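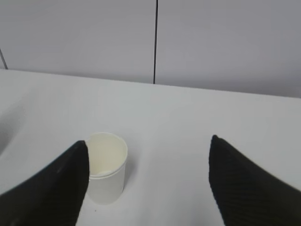
Minttu Lahtinen wrote back on the first draft that she'd set out a whole table before finding step 4, so could the part about leaving room around the cup please come first. Moved. It's step 2 now.

Section 3. Setting the table for cups

Read all of this before you put anything down. Covers one cup on one table. For more than one cup see Section 5, after you can do this one without looking at the page.

What you need

Plain white cup, small, straight sides, no print on it
White table top, or a white board laid over whatever table you have
Two cloths, one damp and one dry
Ruler or tape
Soft pencil
The log sheet (back pages, copy as many as you like)

Cidamo cups and Westico cups both work. Don't mix them in the same set. They look alike on the shelf and the Westico ones sit a bit lower, so your heights will be off and you'll spend the afternoon looking for the reason.

3.1 Clear and wipe

1. Everything off the table. Pens, tape, phone, coffee. Especially coffee.

2. Check you have 300 mm of bare table on every side of where the cup will go. Measure it. If you don't have that, move the table or get a bigger board.

3. Damp cloth first, whole surface, front to back. Then the dry one.

4. Wait 3 minutes. A cup on a damp top slides or sticks, depends on the day.

5. Look across the surface from low down, eyes level with the edge. Crumbs show up from there that you won't see standing.

CAUTION: No spray polish. It leaves the top slick and takes several washes to get off.

3.2 Check the cup

1. Turn it over. Base has to be flat and clean. Any sticker or price label comes off now, and the glue too.

2. Run a finger around the rim. Chips, rough spots, dried drips – swap the cup.

3. Look inside. White on white hides a lot, so tilt it toward the window. There should be nothing at the bottom.

4. Stand it on the table and push the rim lightly with one finger. A rock back and forth means a bad cup or a bad table. Try a second cup. If that one rocks too its the table, go to 3.5.

5. Some cups have a raised band a little under the rim. Fine to use. Pick one kind, banded or smooth, and stick with it for the whole set. Write which on the log sheet.

NOTE: Screw-top containers with the lid left off can stand in for banded cups. Keep the lids in a bag with the spares, not on the table. Loose lids roll.

3.3 Place it

1. Find the middle of the table. Measure, don't guess. Light pencil dot.

2. First position is 60 mm left of the dot. Mark that too, very small. The cup should hide the mark completly when it's down.

3. Hold the cup by the sides near the base, open end up. Lower it straight down. No dragging, dragging leaves gray streaks and then you're back at 3.1.

4. Let go. Step back. Look from the front, then from the side.

5. Upright? Flat? Mark covered? Write "placed" and the time of day on the log sheet.

If the cup gets bumped, pick it up and redo from step 3. Do not nudge it back with a finger, everyone does this and it's never quite where it was.

CAUTION: Nothing goes in the cup at this stage. No water, no rice, no paper clips "just for weight". Filled cups are Section 6 and have their own sheet.

3.4 Light

1. Overhead light on, blinds half down.

2. Check the inside of the cup. One side of the inner wall will be brighter than the other. That's normal.

3. If the rim disappears into the table top, you have too much light from above. Close the blinds a little more, or switch off the lamp nearest you.

4. Don't change the light again until the set is done. If the sun moves on you, note the time and keep going.

Gerrit Steyn prefers blinds fully closed and a single lamp. Also OK. Write "one lamp" on the sheet so the next person matches it.

3.5 If the table rocks

1. Press each corner in turn. Find the short leg.

2. Fold card under it until the rock is gone. Tape the card to the leg, otherwise it walks off across the floor.

3. Press all the corners again. Then back to 3.2, step 4.

Kemppainen folding tables have a screw foot. Turn it by hand, quarter turn at a time, check after every turn. Don't use pliers, the foot is plastic and the thread strips. Spare feet are in the drawer under the Zilano label maker.

3.6 Common problems

Cup slides when touched: surface still damp, or polish on it. Wipe with the dry cloth, wait, try again. Polish needs warm water with a drop of dish soap.

Gray marks on the table: pencil, or someone dragged the cup. White eraser, then damp cloth.

Cup looks yellowish next to the table: most of them are slightly cream. Leave it. Only swap if it's stained.

Can't find the pencil mark: you wiped it off. Measure again from the middle.

Cup tips when you let go: you're setting it down on one edge. Slower, and keep your hand level.

3.7 Putting away

1. Cup off, straight up.

2. Rinse and dry, inside too. Stack no more than one box high. Stacked wet they jam together and the rims chip when you pull.

3. Erase both pencil marks unless the same set carries on tomorrow.

4. Log sheet in the tray. Name, cup kind, light, any restarts.

5. Count of spare cups only gets done on Wednesday, when the box is refilled. A full box holds 500. If you open the last sleeve before then, tell Ermira Stojanović.

Section 4 starts from a cup already placed as in 3.3. Leave it standing if you're going straight on.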